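The gauge at Kemeys read 239 centimeters at six in the morning, and Amrit Penner wrote it down in the column for five, noticed, crossed it out, and wrote it again one row lower. The pencil was company issue and too hard. It left a groove more than a mark.

The rule for August was that the sluice stayed shut below 240. The rule had been set by Armelle Gilbert's predecessor at the Dumton office, who had never explained the choice and had since retired to the coast. Above 240, two turns of the wheel. Above 250, four turns and a telephone call.

Penner waited. At six-thirty the gauge still read 239. The farm at Tirholm, downstream, had been without water in its lower ditch for 17 days, and Hacer Ertürk had come up the towpath on most of them to ask for the figure. She asked for it in the same words each time and copied it into a notebook of her own.

"Two three nine," Penner said when she arrived.

"It was two three nine yesterday."

"Two three eight at noon. Then back."

She wrote both. Her notebook was ruled for bookkeeping, and she put the levels in the credit column.

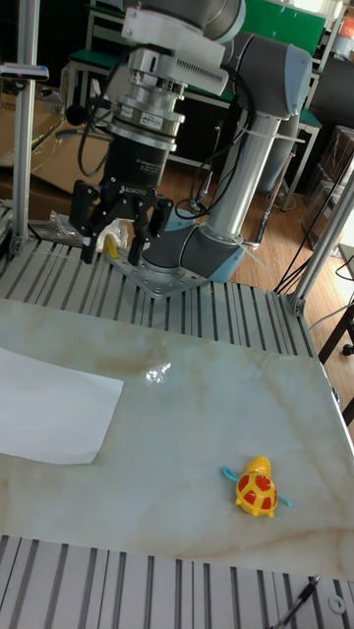 The gauge itself was a painted board bolted to the pier, with a float in a pipe beside it as a check. The float and the board disagreed by one centimeter. Penner had reported this in spring, and Gilbert had replied that the board was the instrument of record. The float's signal line went up the pier to the hut, a single black cable that Mojtaba Ahmadpour had fixed in place with white cable ties, and it had given no trouble. The float read 240.

"Which one is right?" Ertürk asked.

"The board is the record."

"I asked which one is right."

Penner went down the ladder with the steel tape. The method was in the handbook, section 7: hook the tape on the brass datum pin, lower the weight to the surface, read at eye level, repeat, take the mean. The pin was under weed and had to be scraped. The first reading gave 240. The second gave 240 and a fraction, which the handbook said to drop.

Back on the pier, Penner entered the tape readings under Remarks, initialed them, and left the board figure in its column. The telephone at Dumton rang for a long time. Gilbert did not start until eight.

Ertürk had closed her notebook. The water below the gate was low enough to show the old sill, and a heron was standing on it.

"The rule says above 240," Penner said. "There was a fraction."

"You dropped it."

"For the mean. It's still in Remarks."

Penner took the pin out of the wheel. The first turn was stiff and the second was easier. The entry for seven o'clock gave the board level as 239, the gate as open two turns, and the weather as dry.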